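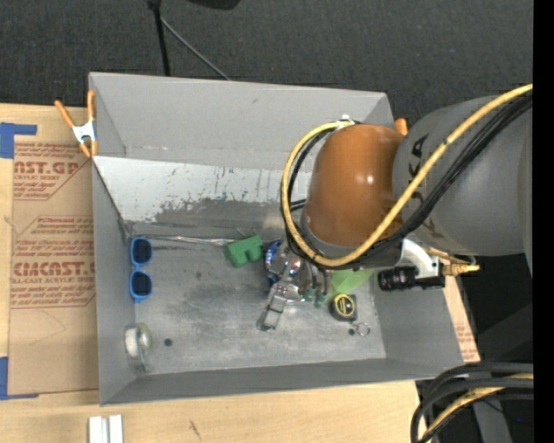

A KUKA arm over the picking bin, with sunglasses, tape and a tape measure among the odds and ends inside.

When I first sat down to price a bin-picking cell for our packing room at Budwood, my spreadsheet had two lines on it. Robot, and gripper. I was pretty pleased with myself! Then I showed it to Souad Saber, who has planned equipment purchases at Muner for longer than I've been in this business, and she laughed so hard she had to put her coffee down.

"Where are your cables?" she said. "Where's your bin?"

I hadn't thought of the bin as something you budget for. It's a bin. But go back to the photo and look at how much is going on that isn't the arm itself: there's the camera under its white bracket, the bundle of black cables running along beside a yellow one, the tie keeping the loop in place, the little green fittings next to the gripper. Spring clamps, too. Every one of those is a line in somebody's budget, or it's a surprise later on (mine were mostly surprises).

So I started over. My second spreadsheet had 49 lines, and Souad went through it with a pencil. She crossed out the spare arm stand I'd fallen in love with in the Ouali catalog, and she wrote "spares??" next to the gripper in letters I could have read from the parking lot. Fingers wear. Fittings crack. She wants two of anything small enough to lose in a drawer, and she wants them on the first order, while you still have money and everyone's still excited.

The other thing she pushed me on was test items. We ship a lot of mixed small goods – 179 different products in our February count – and I'd planned to run the trial on neat little boxes. Nope. She told me to fill the bin with the stuff I dreaded: dark lenses, clear tape, anything shiny, anything with a funny shape. If a vendor's demo only has cardboard cubes in it, you've learned what the cell does with cardboard cubes.

We ended up setting aside around $1,000 just for things to pick up, break and replace. My boss thought that was a typo. I've also blocked out seven weeks for the trial, which felt generous when I wrote it down and already feels tight. Kindeo, the integrator we're leaning toward, quoted installation and training separately, and I nearly missed the second page – please read the second page.

Oh, and measure your table. Then measure it again with the bin on it and leave room for the cables to bend, and for a person to get in beside it with a screwdriver. Our bench came up short, so a new one is now line 50, and Souad has her pencil out again.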